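Small Rooms, Used Well: Our Seating Corner Project at Urnau House
Final report, Home and Interior Studies, Arnden College
July 15, 2025

Why we picked a corner

Our group had one term and a budget of 400 dollars, and at first we wanted to redo a whole living room. Kalkidan Belay talked us out of it in the first meeting, and I'm so glad she did! A whole room would have meant paint, curtains, a rug, and a lot of arguing. We chose the seating corner at Urnau House instead, the shared student house on the Asfaw side of campus, and asked one question: what makes people sit down somewhere and stay a while?

The corner is an awkward one. A piece of wall sticks out next to it and the corridor runs right past, so anyone sitting there has people going by all evening. Before we started, the house had a long table pushed up against the wall, and it mostly collected mail.

Choosing the seat

We looked at a full-size sofa, two armchairs, and a loveseat. The sofa was out fast (Obsa Hailu taped its outline on the floor and we kept stepping on the tape every time we walked to the corridor). Two armchairs fit, but they felt like a waiting room. The loveseat won, and we bought one secondhand from Ulport, a furniture reuse store, for less than half of our budget.

I loved working on the angle. If you push a loveseat flat against the wall, it faces straight out and everything behind you feels squashed. Turned on a diagonal, it opens the corner up and leaves room for a lamp. We tried 4 positions over two weeks, leaving each one in place for a few evenings and asking the residents to write comments on a sheet by the door. The diagonal got the warmest comments by far. One person wrote "finally, a place to read that isn't my bed," and we taped that one inside our notebook.

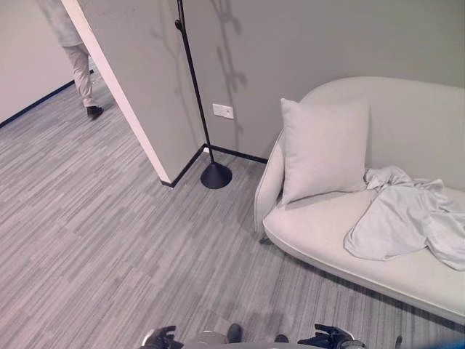
Abenezer Yilma
Student author, layout and resident survey

Color was the part we argued over most. The walls in the corner are a medium gray with black baseboards, and we weren't allowed to repaint. Shewit Derese wanted a mustard seat to wake it all up. I wanted to see how far we could get with grays alone, and in the end the loveseat at Ulport decided it for us, being light gray. Against the darker wall it looks bright and soft, and the square pale gray pillow goes with it so easily. The tall black lamp picks up the baseboards – that was Shewit's idea, and it's my favorite detail in the whole project.

What the residents did with it

The pillow was meant to sit dead center. It never did! People moved it to whichever end they leaned on, and we decided to stop fixing it. The same goes for anything soft that gets left on the seat. We had planned to fold things and set them on the arm after every visit, and then we noticed the comment sheet was friendlier on the days when the corner looked lived in. Kalkidan wants to look at that properly next term.

The floor lamp got more praise than the seat. The ceiling light is harsh, and with only the lamp on, the corner feels separate from the corridor even though there is no door or screen between them. Our teacher, Unathi Tshabalala, suggested testing a warmer bulb, and we switched in the second week. The comments about reading got better, the ones about board games got worse.

Things we would change

A small side table is the big one. There is nowhere to put a cup, and 2 residents told us they set theirs on the floor. We would also test the fabric for stains before choosing something so pale. And our comment sheet needed a line for the time of day, which would have told us a lot about the lamp.

The loveseat is staying at Urnau House over the summer, and Obsa is already pricing side tables.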